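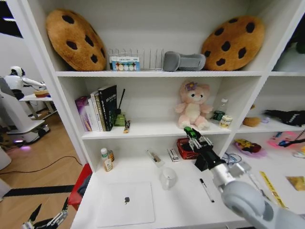 Fri 8 January
By the Lurkari workshop desk

I have put off writing up the Clastico gripper service kit for longer than I should have, mostly because I wanted to live with it through a proper stretch of work before saying anything nice. We keep a two-armed machine that tidies a shelf and desk unit all day, and looking after its fingers is my job. It's a job I'm fond of, but it can eat a whole morning if the tools fight you!

The kit comes in a flat zip case with a torque driver, a good set of hex bits, a pin press, a tube of light grease, a stack of spare fingertip pads and a little alignment gauge that slides between the fingers. It cost us 900 dollars, and I'll admit I winced. The Usix set we used before was a good deal cheaper, and I nursed it along for years with replacement bits and a lot of patience.

The driver is what won me over. It clicks softly, it fits in my palm, and the short shaft gets in between the linkages without my having to take the whole gripper off the wrist (with the Usix driver I always ended up with the arm in pieces on a towel). I can now go over the bolts on one hand in 27 minutes, which includes wiping everything down and losing my glasses once. 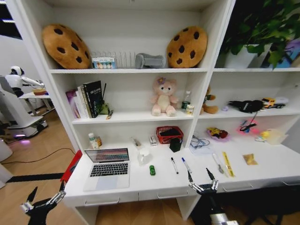 Both grippers at the shelf unit, with the markers on the desk in front.

The alignment gauge took me longer to love. The booklet tells you to open the fingers all the way, slide the gauge in and bring the tips together slowly, and for the first week I was bringing them together far too fast and getting a different reading every time. Go gently and it settles down. I like to do both hands one after the other, left first, and write the readings on a card that lives in the case. A small difference between the two sides doesn't bother me much. A difference that grows from one card to the next does, and then I look at the pins before I touch anything in the software.

Clastico suggests a full service every 4,000 grips. We handle such a mix of things, soft toys and bottles and pens and whatever else ends up on the desk, that I do the pads sooner than that and leave the pins to the schedule.
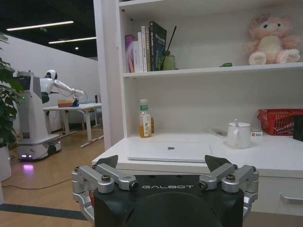
The pin press is the part I'd send back if they sold the pieces separately. It works, and the pins go in straight, but the handle is slick and you really want a third hand to hold the linkage still. I wrapped mine in a bit of bicycle tape and we've been getting along better. The grease is fine – use less than you think, wipe off what squeezes out, and keep it well away from the pads. The pads themselves press on snugly and you get 20 in the box, enough to keep us going for a good while.

One more grumble and then I'll stop. The case has foam cutouts for everything except the booklet, so the booklet slides around and has already lost a corner. The Igwe case I use for cables has a plain elastic strap inside the lid, and I wish they had borrowed the idea.

Would I buy it again? Yes, for a machine that works every day. If yours only comes out now and then, a decent torque driver and a bag of spare pads will see you through nicely.

Comments

gearmouse: Does the gauge work with curved fingertips, or only the angular kind? Ours are rounded and I don't want to spend that much to find out.

Lurkari workshop desk: Only the angular ones, I'm afraid. The booklet mentions a second gauge for rounded tips, sold on its own. I haven't tried it.

pinandbushing: Second the bicycle tape. I used the cork kind and it's lovely.

slowtuesday: Still happy with my Usix set, but I do take the wrist off every single time, so you may have a point there.

Contact us | © Lurkari | Back to top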